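Sealing a stone benchtop in a rental property

Posted by Yavuz Tatlı, Curkbridge

I manage 82 tenancies on behalf of a property owner and wish to establish whether a marble benchtop should be resealed between tenants. The outgoing tenant has reported dull patches beside the sink. The contractor has quoted $700, and the lease is silent on the matter. Is this cost ordinarily borne by the owner?

Dritside Tenancy Desk

Periodic sealing is generally regarded as maintenance and is therefore a matter for the owner. Etching caused by vinegar or lemon juice is a separate issue, and a sealer will not remove it. The entry condition report should be consulted before any claim is made against the bond.

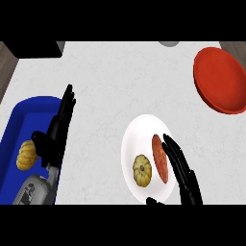

Where the report does not record the finish of the stone, a claim is difficult to sustain. It is recommended that the colour and condition of each surface be noted in writing and signed by both parties.

Prydderch

Agree with the above. Obtain a second quote. We paid $157 for a comparable kitchen, two coats, labour included.

Busto

Ours was never sealed and no concerns have been raised. Please check that it is in fact marble.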